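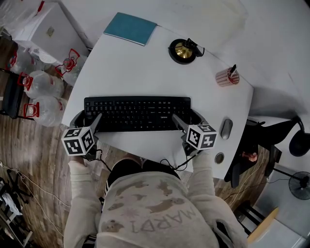
Trostum Youth Baseball Archive: Progress Report
By Yanti Lau
June

Work in this period covered the digitizing of league scorebooks, beginning with the 1970 season. A total of 3248 scoresheets have been scanned and indexed by team, date and starting pitcher. Box scores have been keyed for 29 clubs. The Nerkow and Yusof divisions are complete; Fastthorpe is still open.

Pitching records needed the most correction. Scorers before 2000 did not apply the save rule in a consistent way, and two clubs left the column blank. Gilang Sitompul recalculated saves from the inning-by-inning sheets where these survive. Recalculated values carry a flag in the database and the original entry is kept in a separate field. Earned runs were not recalculated.

Annatjie Shabalala has drafted the player ID scheme. Players who changed clubs in mid-season keep one ID, with a separate line for each club.

Spending is within the approved budget. The scanner service contract was renewed at the same rate.

Next period: key the Fastthorpe box scores, merge duplicate player entries, and send the fielding tables to Ikhsan Jugah for review. Public search will open after that review.

Last updated: June, 4:15 p.m.

Related items
Save Rule: Coding Notes
Nerkow Division Season Index
Scorebook Loan Form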